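Meltham House season 4: was the Barbu eviction fair?
Forum > Reality TV > Meltham House
Started by hovley_hal

hovley_hal
2019-07-04
Barbu got sent home last night by 105 votes. The show put the totals on screen and then cut straight to the ad break. I think there should be a recount. The app was down for the last part of the voting window and a lot of us got an error page.

dresardfan
The app was down for everybody, so it hurt both of them the same. Barbu had been rude to Dresard since the April auditions and people remembered.

Eirlys Hughes
It didn't hurt both the same. Dresard's fans mostly vote by phone and the phone lines stayed up. I tried the app for the whole last segment and never got through. Has anyone read the rules page? As I understand it, if the app fails they are supposed to extend the window.

nightowl_tv
They only have to extend it if both the app and the phones fail. It's under section 2, "Voting problems."

Eirlys Hughes
OK, I missed that. I still think it's a bad rule.

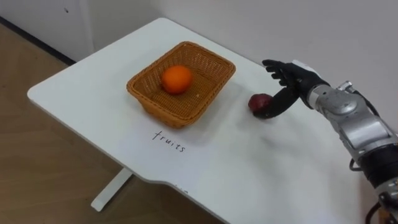 Page 2 of 2

Sânziana Stanciu
I've kept a spreadsheet of the published votes since season 2. Closest eviction before this one was a margin of 700. They didn't extend the window or recount for that one either, so I wouldn't expect anything now.

hovley_hal
700 is a lot more than 105 though. Did the app go down that time?

Sânziana Stanciu
No, it was working that night.

hovley_hal
Then it isn't the same thing.

dresardfan
You'd be fine with it if Dresard had gone home.

hovley_hal
Probably, but I'd expect you to be the one starting the thread. There's a petition up now with 1,407 names. I signed it.

nightowl_tv
Petitions don't do much on this show. The one about the food budget in season 3 got bigger than that and they never mentioned it on air. If you paid for a vote and it didn't register, ask for the charge back. I did that last year and it took two emails.

Eirlys Hughes
Which address did you use? The one on the help page bounced.

nightowl_tv
The billing one at the bottom of your receipt. Include the time you voted.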